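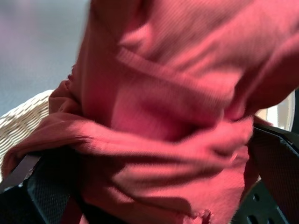

Trundwood household chores study
Progress report to Grenis, October 18, 2022
Prepared by Paloma Mahmoud

Work since June has covered two tasks: moving laundry between a basket and a table, and folding single items. Shelf restocking has not started and is now planned for the next reporting period.

Basket unloading. We ran 80 trials on mixed household laundry. The arm picked up exactly one item in 39 of them. Most of the remaining trials ended with two garments held together or with the gripper closed on the basket rim. Ribbed knits are easy to grip but hard to release cleanly – the fabric bunches between the fingers and drops as a lump.

Folding. Hand towels laid flat by an operator were folded to tolerance in 32 trials out of 80. Shirts have not reached a usable rate. Finding a hem or shoulder seam in a crumpled garment remains the main obstacle, and the wrist view is often filled by cloth once the fingers close.

Neither task is ready for unattended use in a home. Shabani Makori has rewritten the release routine to open the fingers in two stages; testing begins next week.

Spending is within budget. The replacement finger pads from Kirui were charged to the equipment line. We request approval to move the unused restocking hours to folding.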